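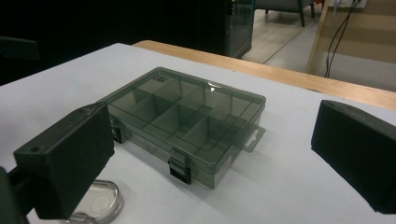 The Compartment Box: Small Storage at the Bustusero Center

The Bustusero Center lends tools, fittings and sewing supplies to residents and to the schools of the district. Much of what it lends is very small. Screws, snaps, beads, fuses and machine needles are kept in flat plastic boxes with divided interiors, and the lending desk handles these boxes more often than any other item in the building. This page presents the type of box in general use, with notes on its parts and on the rules that apply to borrowers.

The collection currently holds 377 compartment boxes. They are shelved in the Jevness Room on the ground floor, next to the hand tools, and may be viewed during opening hours without an appointment. Larger storage cases are listed on a separate page.

The closed box

The box is rectangular and made of tinted, see-through plastic in a smoky gray. Thin dividers form two rows of small compartments, and there is a larger open section toward one end. Long items such as knitting markers, drill bits and zipper pulls are normally assigned to the larger section, and the small compartments are used for everything that is sorted by size.

A flat tab with a slot extends from one end. Boxes with this tab may be hung on the pegs along the window wall, provided that they hold light goods. Boxes containing metal hardware are kept flat on the shelves at all times.

Seen through the tint

Tinted plastic was chosen for the Jevness Room after a trial with fully clear boxes. Staff had found that thread and colored beads faded on the upper shelves, which receive direct sun for much of the afternoon. The partitions can still be made out as darker lines through the lid and walls, and a borrower can usually tell a full compartment from one that needs refilling.
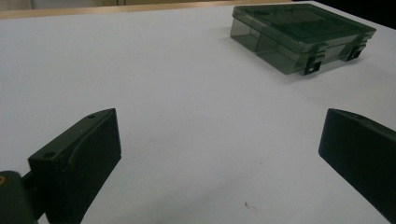
Labels are small and are placed near a corner of the lid, where they do not hide the contents. Each label gives the shelf letter, the type of goods and the date of the last check. Borrowers are asked not to write on the plastic itself - even washable ink has left marks on several boxes.

Boxes should be set down on a flat, light-colored surface before they are opened. The tables in the Jevness Room have white tops, on which a dropped pin or washer is easy to find. Trays with a raised edge are available from the desk for those who prefer them.

The lid

The corners of the lid are rounded, and a raised inner rim runs parallel to the edges, forming a slightly smaller rectangle within the outer one. Dust and lint tend to collect along such a rim. Lids are wiped with a soft cloth and mild soap, and are left to air dry before they are returned to the shelf. Solvents and glass cleaner are not to be used.

Surfaces behind the lid look darker and grayer than they are. Anyone matching thread or paint by color should therefore open the box first and compare the goods in daylight.
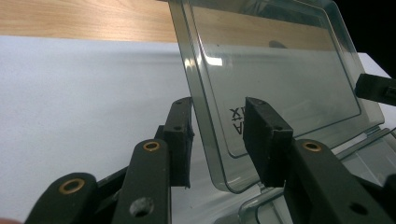 Latches and handling

The lid is held shut by black snap latches. These are the parts most likely to wear, and the Center asks that each latch be released by hand, with steady pressure. Screwdrivers and knife blades should not be used to lift them. A box with a damaged latch should be handed to the desk and not placed back on the shelf, even if the lid appears to stay closed.

When a box is carried, it should be kept level and supported from beneath. Partitions keep goods apart only while the box is flat. If a box has been tipped, the borrower is asked to say so on return, and staff will sort the contents again without charge.

The interior grid

The small compartments differ slightly in size from one another, and the partition walls show as darker gray lines beneath the flat top of the lid. The Center fills them according to a fixed plan, with the smallest goods placed nearest the front edge, so that a borrower who knows one box can find the same sizes in the next.

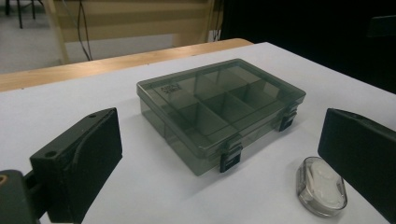 A printed plan is kept with each shelf and may be copied at the desk. The present version was prepared by Barış Uçar of the Ertürk Workshop and was adopted in September, replacing the handwritten cards used before. Schools that borrow full sets receive the plan together with a checklist for pupils.

Loans and returns

Up to seven boxes may be borrowed at one time. The loan period for households is two weeks, and schools may keep a set until the end of term. Returns are accepted at the desk until 6 p.m., and until 8 p.m. on Thursday. Missing goods are replaced from the Rinomine supply cupboard, and no fee is charged for ordinary use.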